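Maçaneta

A maçaneta é a peça com que se aciona o trinco de uma porta. O termo designa, com rigor, o puxador arredondado, mas em português corrente estendeu-se à alavanca, à argola e a quase tudo o que se possa agarrar para sair de uma sala. Os serralheiros protestam contra este alargamento há várias gerações, sem resultado apreciável.

História

Durante muito tempo, a maioria das portas dispensou a maçaneta. Bastavam uma tranca, uma correia de couro ou um criado. O puxador rotativo ligado a um trinco interno difundiu-se com a fechadura embutida, e com ele o hábito de pendurar casacos onde não se deve.
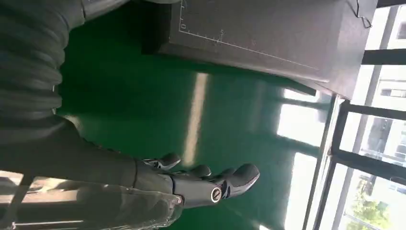
A produção em série baixou o preço e multiplicou os modelos. O catálogo da casa Orna chegou a listar 628 variantes, muitas delas distinguíveis apenas pelo fabricante e, em dias de boa luz, pelo vendedor. A coleção municipal de Gudcombe conserva 133 exemplares, entre eles um puxador de porcelana que nunca foi montado em porta alguma e que é, por isso, o mais bem conservado.

Tipos

A maçaneta de bola exige que a mão aperte e rode, tarefa ingrata para quem traz compras, luvas ou artrite. A alavanca pede apenas que se empurre para baixo, o que a tornou preferida em escolas e hospitais, e também entre os gatos. A extremidade recurvada para a porta, comum em saídas de edifícios públicos, destina-se a evitar que a peça prenda mangas. Prende alças de mochila com a mesma regularidade de sempre.

Xiaoqing Xia propôs uma classificação assente no gesto e na força necessária. Tekle Sisay respondeu com outra, baseada no eixo de rotação, e os dois sistemas coincidem em 3 categorias, que cada autor reivindica como suas. 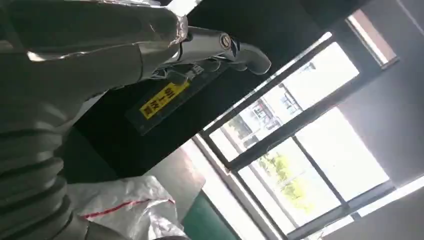
Mecanismo

Um veio de secção quadrada, o quadrado, atravessa a porta e liga os dois puxadores. Ao rodar, move uma peça interna que recolhe o trinco; uma mola devolve tudo à posição inicial. Quando a mola enfraquece, a alavanca descai alguns graus e adquire um ar de desânimo que nenhum aperto de parafuso corrige.

Cultura

O ensaio «A Mão e o Trinco», de Rania Hattar, dedica um capítulo inteiro às portas que se puxam quando deviam ser empurradas. Lahcen Fawzy considerou-o demasiado breve.

Ver também: dobradiça, fechadura, batente, aldraba.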